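Home | News | Athletes | Meets | Clubs | Archive | Contact

Toom Valley Athletics Newsletter
September
By Szu-yu Hsieh

Print this item | E-mail this item

Hadness throws squad starts the fall with a new ring and a full roster

The Hadness Track Club opened its fall throwing season this month with more athletes than it has had at any time since the club was formed in 2000. The shot put and discus groups are both full. Hammer has room for a few more, and javelin will not start until the grass at the lower field has been reseeded.

Most of the growth is at the high school level. Hadness takes athletes from the schools in Toom and Furklow and from the farms out past the county road, and for years the throws were where you went if you had been cut from something else. Coaches would send over a lineman who needed to stay in shape until spring, and he would throw for a few weeks and go home. Two of the better throwers on the current roster came to the club as freshmen and have never played another sport.

The new ring is at the north end of the practice field, behind the visitors' bleachers. The old one had a crack running through the front half that caught the toe of your shoe on the turn, and after a wet spring it held water. The concrete on the new one was finished with a broom, so it has a little more grip than most of the rings our athletes will see at meets. Give yourself a few extra warm-up throws at Wikora, where the ring is very smooth.

The cage has also been moved. Please walk around the outside of it and keep off the landing sector, even when no one appears to be throwing. Parents who are used to cutting across from the parking lot will need to go the long way, past the equipment shed.
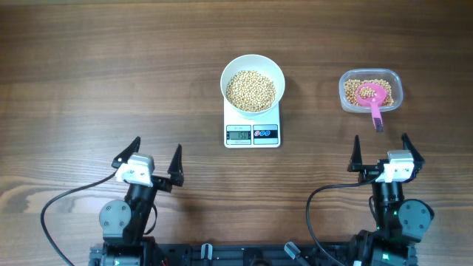
Last season in review

Hadness finished second in team points at the conference meet last spring, behind Furklow, with 209 points. Close to half of those came from the throws. The boys' discus went first, third and fourth, and the girls' shot put scored four athletes, all of them underclassmen. The relays had a hard day, with one dropped baton and one lane violation, and that was the difference in the standings.

Furklow deserved the title. They have depth in the distance races that we do not have, and they did not give away a point in the field events that they were supposed to win. Their coaching staff also ran the meet, and ran it well. The shot put was finished before lunch and the discus was done with plenty of daylight left, and anyone who has stood in a discus line at seven in the evening will know what that is worth.

The summer series at Wikora was lighter than usual. Heat shortened two of the evenings and the third was moved indoors, where there was only room for the shot. We still had a good number of personal bests. The club keeps its own list, and it will be posted on the board inside the equipment shed once the marks have been checked against the meet sheets. If you think a mark is missing, bring the sheet with you. Marks from practice are not added to the list, and neither are marks from meets where the implements were not weighed in.

That last point caused some trouble in July. Several athletes threw well at an open meet with no weigh-in, and the marks could not be counted. The rule is an old one and it applies to everybody. Before you enter an open meet, ask whether implements will be checked. If the answer is no, go and throw for the practice of it, but do not expect the mark on the board.

Practice times and groups

Shot put and discus meet at 4 in the afternoon. Hammer follows at five thirty, once the discus throwers have cleared the cage. The first part of each session is drills without an implement, and athletes who arrive late should still do the drills before they throw. Bring flat shoes as well as throwing shoes. The lifting room is open to ninth graders and up, and a coach has to be there.

New throwers will spend their first weeks on standing throws. This bores some of them, particularly the ones who have watched a lot of rotational throwing on video and would like to start spinning right away. They will get there. The athletes who learned to stand and throw with their hips before they learned to turn are, with few exceptions, the ones who were still improving as juniors and seniors. 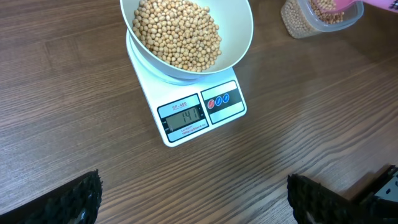 The same goes for the weight room. We are not looking for big numbers in the fall. Squats and pulls stay moderate through the end of October, with more time on sprints, jumps and medicine ball throws. Heavier work comes in over the winter, when there is less throwing and more time to recover between sessions. An athlete who comes in with a lifting program from another sport should show it to one of us so that the two do not end up on the same day.

A word on size. The question comes up every year from parents, usually the parents of smaller kids, and the answer is that a thrower does not need to be big to start. Speed across the ring matters a great deal, and so does patience. Some of our longest discus throws have come from athletes who looked out of place next to the rest of the field.

Coming up

The fall throws meet at Wikora is the first on the schedule. It is a low-key afternoon with shot, discus and hammer, and every athlete gets six throws with no cut after three. Last year the meet took 337 entries across all age groups, so please sign up early. The hammer in particular fills quickly, and the hosts do not take entries at the gate.

The Furklow indoor meet follows in December, with shot put only. Indoor shots are required there, and the club has enough to share. After that there is nothing until the winter series opens, and practice will move inside to the old gym — use the side door, as the front is kept locked after school.

Athletes who have outgrown their throwing shoes are asked to leave them in the bin in the equipment shed. Sizes nine through twelve are always in demand. We are also short on measuring tapes, and one of the two discus carriers has a broken wheel that needs a part.

Entry forms for Wikora are in the shed and should be handed to a coach at practice.

Print this item | E-mail this item

Previous item | Next item | Back to newsletter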